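Step 4. Check your kitchen before you record anything

By now Lumov should be open with the kitchen loaded, and we'd love for you to slow down a little here — a few quiet minutes now can spare you a whole afternoon of puzzling later.

1. Choose the coffee task from the list and type 414 as the seed.
2. Press Reset and let the arm settle into its start pose.
3. Look over the counter and be sure the espresso machine and the plate are both resting on it. 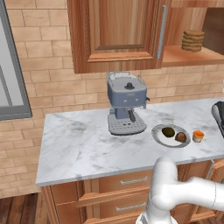 4. Run the scripted policy for 40 episodes, and do keep the log, even if the first few look dull.
5. Repeat with 2 more seeds of your own choosing.

Note: Eino Nieminen's results for Irnum used these same settings, so please leave the friction values alone if you hope to compare.

Caution: don't close the viewer during a reset — the episode will be saved half-written.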